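3.2 Storage in small bathrooms

Households in Lusthorpe and Dastmont returned 2534 survey forms. Bathrooms without a shelf within reach of the tub were common in both towns, and bottles were often kept in the basin itself - a habit Merrick also noted in Sheehan.

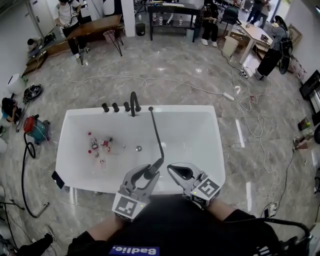 Figure 3. Bathtub with small bottles left in the basin.

Shelf width had little effect on this habit. Shelf height mattered more: above 900 mm, residents reported using the shelf mainly for towels.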